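Alta de la UCI neonatal y miedo a la primera semana en casa

Mi hija nació de 31 semanas y lleva 69 días ingresada. Nos han dicho que el sábado, si sigue cogiendo peso, nos vamos. Come cada 3 horas, parte pecho y parte biberón, y las tomas se alargan mucho. En el hospital todo está apuntado y hay monitores. ¿Cómo os organizasteis al llegar a casa? ¿Pedisteis monitor? ¿Dejabais entrar visitas?
mamadeseptiembre

Nosotros salimos tras 86 días. Lo del monitor preguntadlo a vuestro neonatólogo, a nosotros nos dijo que no hacía falta y no lo compramos. Visitas, muy pocas las primeras semanas, con las manos lavadas y nadie con tos. Pedid antes del alta que os dejen pasar una noche con ella en la habitación de familias, si la tienen. Y que os den por escrito la dosis de hierro y vitaminas.
Bilstead
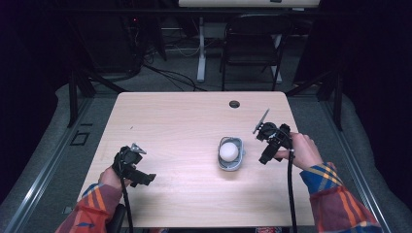
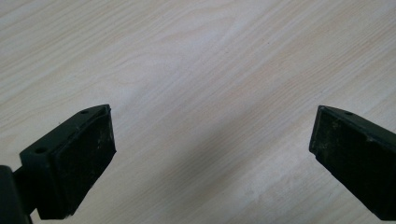 Con las tomas, lo que mejor nos funcionó fue una libreta: hora, cantidad y pañal. La primera revisión fue mucho más corta gracias a eso. Preparad un sitio fijo para los biberones y las medicinas, y que no haya nada más - nosotros usamos una mesa de madera clara como la de las fotos, que se limpia de una pasada y donde se ve enseguida si falta algo. Por la noche nos turnábamos, uno hasta las 5 y el otro desde esa hora. Si notas que respira con esfuerzo, cambia de color o rechaza varias tomas seguidas, no esperes a la cita, a urgencias.
McGrath

El mío era de 34 semanas, así que no es igual. Piel con piel todo lo que puedas. Lo demás ya irá saliendo, ánimo.
zinthorpe

Gracias a los tres. Mañana pregunto por lo de la noche en el hospital y por las dosis.
mamadeseptiembre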